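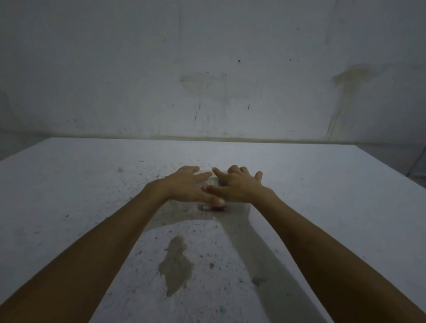 Workshop group in Mallau starts on a homemade plant-watering robot

Wednesday, June 10, 2026

Members of the Wesitz shared workshop in Mallau have begun building the small parts of Bidine, a homemade robot meant to roll along a greenhouse bench and water seedlings one tray at a time. The group hopes to have it running in August, and if the mood at the workbench is anything to go by, they can hardly wait!

Bidine is the follow-up to Jara, a simpler machine the same group finished last year. Jara had a fixed arm and a single pump, and it could only water whatever was put directly under it. The new robot will ride on a rail and carry its own water, so the trays can stay where they are. The plan calls for 2 pumps, one for plain water and one for plant food, and the rail will hold a row of 30 seedling trays.

Much of the work so far has been wonderfully low-tech. The builders are trying out clear plastic containers and tubing to settle how the water should be held and moved, and most of that happens by hand at a plain white table against the workshop wall. Clear parts were an early choice. Members want to see the water level at a glance, and they want visitors to be able to follow what the robot is doing.
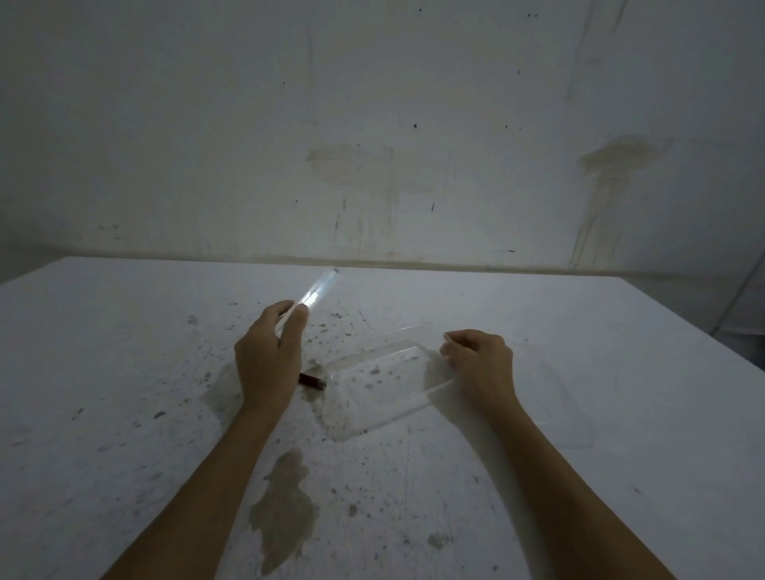 Bench work with clear plastic parts: a tube in the left hand, a shallow container at the right.

The electronics are further along. The control board from Jara has been wiped and reused, and the new program already tells the motor where to stop for each tray – at least on a short test length of rail screwed to a plank. A moisture probe will go down into the soil at every stop, and Bidine will skip any tray that is damp enough. Getting the probe to come back up without dragging a seedling along with it is the puzzle the group is chewing on now, and there are several competing ideas pinned up by the door.

Money is tight but going a long way. The group has spent 166 dollars on motors, wheels and wiring, out of a budget of 404 dollars raised at the spring repair fair. The rail itself came from an old sliding closet door, and the wheels fit it almost perfectly, to everyone's delight.

Wesitz plans to share the full parts list and the program for free once the robot has made it through a whole week of watering on its own. Build nights are open to anyone in Mallau who wants to lend a hand or just watch, and beginners are very welcome – soldering irons and safety glasses are available to borrow at the front desk.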